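Demonstrationen für Greifaufgaben aufzeichnen
Teil 2: Szenen aufbauen, Episoden aufnehmen, Datensatz prüfen

Von Katia Sanna, Projekt Sorrentino

Vorausgesetzt wird ein kalibrierter Arm mit laufender Teleoperation (siehe Teil 1). Aufgezeichnet wird mit dem Recorder Clorkton. Handkamera und Gelenkwinkel müssen denselben Zeitgeber verwenden.

Schritt 1: Szene aufbauen
Zielobjekt und Nebenobjekte auf die Arbeitsfläche stellen. Der Greifer muss das Zielobjekt ohne Umgreifen erreichen. Die Startpose wird pro Episode variiert, die Beleuchtung bleibt innerhalb einer Serie konstant.

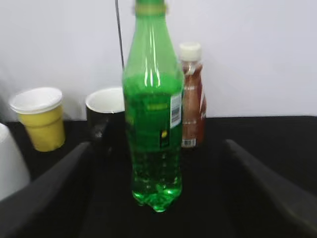

Die Aufgabenbeschreibung wird vor der Aufnahme in das Feld "task" eingetragen und danach nicht mehr geändert. Sie muss das Zielobjekt eindeutig benennen. "Flasche greifen" reicht nicht aus, wenn neben der grünen Flasche eine kleinere mit rotbraunem Inhalt steht; einzutragen ist "grüne Flasche greifen". Teilverdeckungen wie bei dem schwarzen Becher dahinter sind zulässig, solange das Zielobjekt selbst frei anfahrbar ist.

Schritt 2: Episode aufnehmen
Aufnahme starten, dann erst den Arm bewegen. Gleichmäßig anfahren, Greifer schließen, anheben, kurz halten, Aufnahme stoppen. Eine Episode dauert rund 29 Sekunden. Korrekturbewegungen bleiben im Datensatz, Kollisionen werden mit "fail" markiert. Pro Serie sind 44 Episoden vorgesehen.

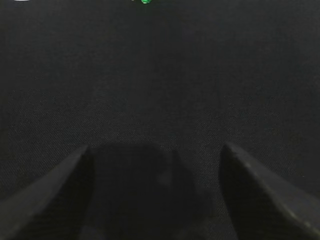 Lesezeit: 2 Minuten

Schritt 3: Anfahrphase prüfen
Bilder mit offenem, leerem Greifer über dem dunklen Stoff nicht pauschal herausschneiden. Auch wenn vom grünen Objekt nur ein schmaler Streifen am oberen Bildrand liegt, enthält das Bild Information über die Anfahrrichtung. Den Schatten zwischen den Fingern nicht nachträglich aufhellen. Gelöscht werden nur Stillstände vor der ersten Gelenkbewegung.

Schritt 4: Export
Serie schließen, Prüfskript ausführen, fehlerhafte Zeitstempel beheben. Als "fail" markierte Episoden in einen eigenen Ordner exportieren. Unser Bestand vom November umfasst 305 Episoden, davon 55 im Validierungsteil. Die Aufteilung erfolgt nach Szenen, einzelne Episoden derselben Szene dürfen nicht auf beide Teile verteilt werden.

Weiter mit Teil 3: Training und Auswertung (Aldo Morelli)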